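Call for participants: comparing hand-held grippers in ordinary homes
Humus, small objects study, second round

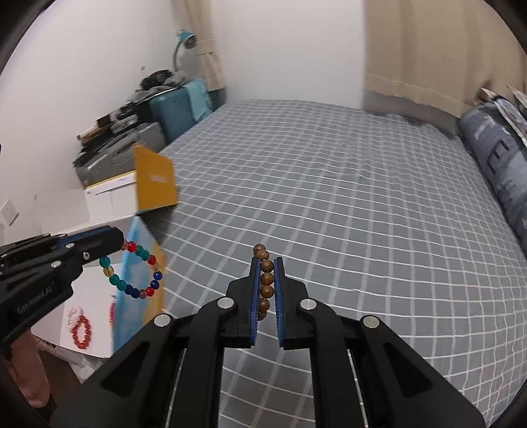

We are looking for people who can work with a pair of hand-held grippers in their own home and record what they do with small, difficult things: jewellery, cords, buttons, keys, soft packaging. The first round gave us 3,534 usable recordings. In the second round we want to collect 3,000 more, and this time the main question is which finger pads and which camera lens serve best when the object is thin, round or slippery.

Humus is a small company in Dristberg. We test grippers, wrist cameras and controllers for other firms and write reports about them. The study is led by Luana Rangel, who also answers the e-mails about this call.

What you will do

You receive a case with two grippers, two sets of finger pads (soft and ridged) and a charger. After a training call you work through a list of tasks, always one gripper in each hand. Typical tasks are taking a bracelet out of a box, passing it from the left gripper to the right one, hanging it on a hook, laying it flat on a cloth. Each task is done with both sets of pads, and in the order which the list gives. Please do not change the order, even when it looks strange. We compare the pads with each other and the order is a part of the comparison.

After each block you fill in a short form. You write which pad held better, whether something slipped, and whether your hand became tired. We read these forms carefully. In the first round the comments about tired thumbs were the reason that Lenov, who builds our handles, made the trigger shorter.

You can work on a bed, a table, a sofa or the floor. We do not want a laboratory. Please leave your room as it usually is, only put away letters, bank cards and photographs of people before you start to record.

How much time

The whole list has 88 tasks. You may divide them as you like over four weeks, but one session should not be longer than 90 minutes. Most people in the first round worked in the evening.

Who can take part

You are 18 or older and live in Dristberg or near enough to collect the case from us.
You can hold and squeeze a tool in each hand for some minutes without pain.
You have Wi-Fi at home, for the upload.
You understand written English or German.

Left-handed people are very welcome - we had only 2 of them in the first round, and this is too few for saying anything about the left trigger. Experience with robots is not necessary. If you repair watches, sew, or make jewellery, please mention it in your message, it helps us to form the groups.

People who already took part in the first round can apply again, but they will be placed in a separate group.

Payment

You are paid for each finished block and not for each successful task. A dropped bead is also a result for us. The amount per block is written in the agreement, which we send before the training call, so you can read it and say no. Objects that belong to the study go back into the case at the end. If one of them breaks during a task, you pay nothing, please only write it in the form.

Recordings

The cameras sit on the grippers and look forward, so they see your hands, the objects and a part of the room. No sound is recorded. You can look at every recording before the upload and delete it without giving a reason. After the upload you have 14 days to ask us for deletion.

How to apply

Write to Luana Rangel through the contact form, with the subject "Small objects". Tell us your first name, your stronger hand, the kind of place where you would work, and the weeks which suit you. The cases are handed out at the Dambrauskienė building, second entrance, ring at Humus. The last cases must be back before the middle of December.

Published: October 12, 2026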